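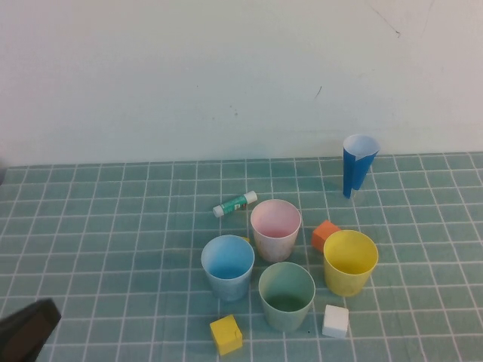

Gridded Work Mat, Teal

By Starkent. For paper craft, gluing, block play, small table projects. Back in stock as of April 13, 2018.

Teal mat, thin white grid. Muted color, a bit grayish, so bright paper stands out against it. Pink cup, blue cup, orange cube – all easy to spot. Good for kids who lose small pieces. Good for adults who lose small pieces too.

What it's for
Folding and creasing paper. Lining up a seam. Sorting blocks by color. Marking out a spot for each person at a shared table. We use ours at the Flurby craft tables and it gets pulled out for nearly everything, cups mostly.

What you get
One mat, rolled, in a cardboard tube. Mat only. Cups, blocks and glue stick are not included. For paper and glue see the Jultodo folding pack, sold seperately.

Using it
Unroll it grid side up and leave it flat overnight before first use. Corners curl at first. Put a book on each one. Don't roll it backward to fix the curl, it leaves a ridge.

Push it right up to the wall if your table is against one – stuff stops rolling off the back. Glue sticks are the worst for this. Cap on, lay it down on the mat, done.

For tall narrow cups, fold a firm base before you stand them up. Wider ones are more forgiving. Use a square on the grid as your starting line and work from there.

Cleaning
Damp cloth, little dish soap. Dried glue stick peels off with a fingernail. No bleach, no scrub pads. Don't put it in the dishwasher, please. Keep away from radiators and hot pans.

Not a cutting mat
Fine for scissors work over the top. Craft knives will go into it and we can't replace mats with blade marks.

Ordering
Singles ship in 2 working days. Schools and clubs – price break starts at 9 mats, better one at 100. Big orders go out from the Omerović warehouse so allow an extra week, longer in December. Item no. 106, quote it if you're emailing.

Returns
Unused, in the tube, within the month. If it arrives creased send us a photo and we'll send an other one. Keep the tube untill you've checked it.

Contact us | © 2018 Flurby | All rights reserved | Back to top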